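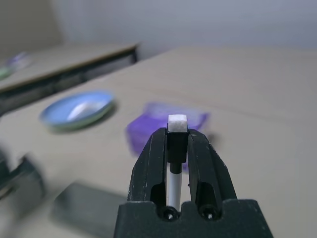 Figure 2. Slender marker-like object with a white block tip, held upright between two black gripper fingers.

4. Copper Tape on Card: What Happened at the Corners

We began this part of the work expecting to write a short note on LEDs and ended up spending most of November on corners. A copper tape circuit on greeting card stock looks simple enough: two rails, a coin cell folded into one edge of the card, a few surface-mount LEDs bridging the gap. The straight runs gave us almost no trouble. Wherever the tape changed direction, though, the resistance wandered, and it wandered in ways that turned out to be great fun to chase.

4.1 Folded and cut corners

There are two common ways to turn a corner with adhesive copper tape. The first is to fold the tape back on itself and then swing it around, so that the metal stays in one piece. The second is to cut it, start a new strip at a right angle, and press the overlap down hard. Beginners love the second way. It's quick, it's neat, and you can fix a crooked line without peeling up the whole run. The trouble is that the new strip sits on its own glue, and even tape sold as having conductive glue doesn't always make a good joint when it has only been pressed by hand.

We made 200 test corners, half folded and half cut, all on the same cream card stock from Hedstead. The folded corners were wonderfully dull. Every one of them read so close to a plain strip that our bench meter could barely tell them apart. The cut corners were all over the place. Many were perfectly good on the first day. Then the card was opened and closed a few times, the overlap shifted by less than the width of a hair, and the LED on the far side went dim or began to flicker.

Shagufta Jatoi had the idea of rubbing each overlap with the bowl of a spoon before measuring it, and what a difference that made! The scatter shrank right away. A spoon gives a broad, smooth pressure that follows small bumps in the paper, where a fingernail tends to skate over them or tear the edge. We have used spoons for everything since, and there is now a drawer in the workshop with nothing else in it.

4.2 Solder on paper

A small dot of solder across the overlap makes a cut corner as steady as a folded one. Card stock holds up to this far better than we had feared. With a fine tip and a quick touch, the paper under the joint browned slightly and no more. Lingering is what causes damage: the glue softens, the tape lifts, and the strip can slide sideways while the solder is still liquid. Prasert Klinhom soldered 17 corners in a row on one card, which we then folded flat, mailed to ourselves in an ordinary envelope, and measured again. All of them still worked. We were delighted with that card and it hangs over the bench.

Thin tape is harder to solder than wide tape, for the plain reason that there is less of it to carry heat away. On the narrowest tape we tried, from Flaltden, it helped to tin both strips first and then join them. On the wider Gakport roll this extra step made no difference that we could measure.

4.3 The hinge

The fold of the card deserves its own mention. Any trace that crosses the hinge is bent every time the card is opened, and copper does not enjoy that. Almost 10 of our early cards failed here, each with a fine crack you could find only by tilting the card under a lamp. Two fixes worked well. One was to cross the hinge on a slant, which spreads the bend over a longer piece of tape. The other was to leave a small loop of loose tape standing away from the paper, so that it flexed gently and never creased. The loop is uglier and people do catch their fingers on it. For a card that will be opened many times we would still pick the loop. For a card that will be read once and put on a shelf, the slanted trace is plenty, and it looks lovely when it is laid down carefully.

The method described by Hauksdóttir, in which the hinge trace is replaced with a strip of conductive fabric, also deserves a proper trial. We made a single card this way, with fabric left over from another project, and it was still lighting up happily when we stopped opening and closing it. One card proves very little, and fabric frays at the cut edge, so stray threads could bridge the rails. A thin coat of clear nail polish along the edge seemed to settle the fraying on our sample. We did not test whether the polish creeps under the fabric and spoils the contact with the copper, and that is the measurement we want to make next.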